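Keeping Paper in a Small Room: How People Store the Things They Mean to Keep

Raelene McAlister
January

Introduction

I started thinking about this project when my grandmother moved out of the house in Clonard and we all found out how much paper she owned. There were letters, recipes torn out of magazines, school reports for five children, the receipt for a fridge that had gone to the tip long before I was born, and a whole biscuit tin of bus tickets. Some of it was in beautiful condition and some of it came apart in our hands. What puzzled me was that the good things weren't always the things she'd taken most care over. The bus tickets were perfect! Her wedding telegrams, which she'd put away specially, were brown at the folds and stuck to one another.

My question for this report is a simple one: where do ordinary people keep the papers they mean to hold on to, and how do those places treat the paper? I wanted to stay well away from museums and archives, where there's already plenty of good advice, and look at bedrooms, hallways and the cupboard under the stairs.

I worked with Onni Valtonen, who shared the interviews with me and did nearly all the measuring, and our supervisor was Reijo Räsänen, who was very patient about the title changing.

How we went about it

We spoke to 31 households, mostly neighbours and the families of people in our year, and asked each to show us one place where they kept papers that mattered to them. We didn't ask them to tidy up first (several did anyway). With their permission we looked at what was there, and by the end we had handled 423 separate items, counting an envelope and its letter as one. Onni wrote down the type of container, the room, whether it stood against an outside wall, and how the papers were arranged. I wrote down what people told us about them, and this took a good deal longer, because once somebody has a letter from their brother in their hand you can't very well hurry them along.

For each item we gave a condition score from one to five. We both scored everything separately and then compared. Where we disagreed we talked it over, usually on the tram home, and if we still couldn't settle it we took the lower score.

We sorted the storage places into open shelves, boxes and tins, folders, drawers, and a last group we called "other", meaning mainly handbags and the tops of wardrobes. 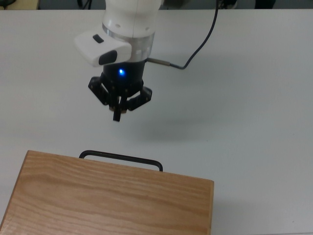
Plate 1. Arm and gripper above the table.

What we found

Drawers were the favourite by a long way. People like them because they're close to hand and they shut. Lwazi Nkosi, who lives over the bakery and was one of the first to have us round, keeps his late father's letters in the bedside drawer with his spare glasses and a torch. He told us he didn't read them often, but he liked to see the corner of the bundle when he was looking for a pen. I've thought about that a lot since. If he'd put them in a proper archive box on a high shelf, they'd be flatter and cleaner, and he'd hardly ever see them.

The trouble with drawers is mostly the traffic. Papers in a drawer that got used every day had creased corners, pen marks and, in one house, a good deal of cough lolly. Papers in drawers that were seldom opened did much better. Overfilling was the other thing. When a drawer is too full the top sheet catches on the rail above it each time, and you can see a row of little tears along one edge. We learned to recognise those tears straight away and Onni started calling them "drawer bites", which has stuck.

Size matters as well. A shallow drawer holds one layer and people can find things in it. A deep one turns into a pile, and the bottom of the pile gets forgotten. Two families were surprised by what was at the bottom of theirs, and one of them found a passport they'd already paid to replace.
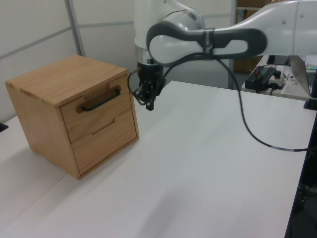
Tins and boxes

Tins came out better than I'd guessed. A biscuit tin with a snug lid keeps out light, dust and silverfish, and my grandmother's bus tickets are proof enough for me. The exception was tins kept in sheds or laundries, where we found rust on the rims and some of it had come off on the paper.

Shoeboxes were very common and did quite poorly. The cardboard is usually acidic, and papers that had lain against the sides for years had a brown band down one edge. Even so, I wouldn't want to tell anyone to throw out a shoebox with their mother's handwriting on the lid. A folded sheet of acid-free tissue as a lining costs very little and gets you most of the way there.

Folders and sleeves

Tapio Kauppinen, the tidiest of all our hosts, has everything in plastic sleeves, labelled by year. His certificates and bank papers were lovely. His older newspaper cuttings were another story, because the ink had lifted onto the plastic and you could read a football result backwards on the inside of the sleeve. Anything printed before 2000 in his collection had been moved into new sleeves at least once, and he reckoned he'd lost a bit each time.

Wood and paper

We had a long discussion with Reijo about timber. Oak is a handsome wood and it lasts, but it does give off acids, and papers left straight on bare boards can yellow underneath. A liner of heavy acid-free paper or a shallow tray helps. None of our households had done this, though several had used wallpaper offcuts, and one had a drawer lined with a tea towel from Jivano.

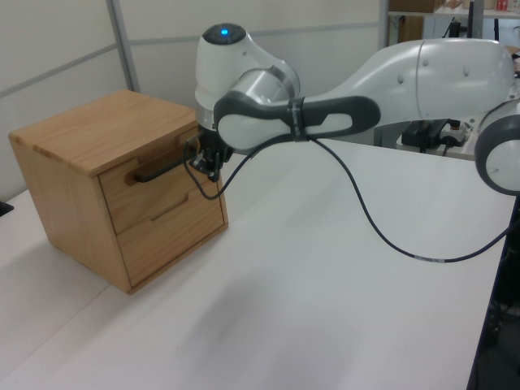
Plate 3. Two-drawer cabinet in light oak, with the gripper at the upper drawer.

What we'd do differently

Our sample was made up of people who were happy to let two students go through their belongings, and I suspect they're more cheerful about their papers than most. We also visited in the same part of summer, so we can't say much about damp. Onni would have liked to leave a small humidity meter in each house for a full year. I would have liked to record the conversations, as my notes get very thin whenever the story was a good one.

We should have agreed sooner about photographs too. We left them out to keep things manageable, but people don't separate their photos from their letters, and we kept having to ask them to go back a page.

Some suggestions for households

Keep the papers you love in a drawer you don't use every day, in a room people live in. Take out rubber bands and metal clips. Line timber and cardboard with acid-free paper. Leave a finger's width of space at the top of the drawer so that nothing catches. Write on the back of things in soft pencil to say who they're from, and do it while there's still someone to ask.

Thanks

To all our households for the tea and the stories, to Reijo for reading three drafts, and to my grandmother, who has her telegrams back now, in a lined tin on her new bookshelf.

Contact: Raelene McAlister, care of the school office | Copyright the authors | Back to top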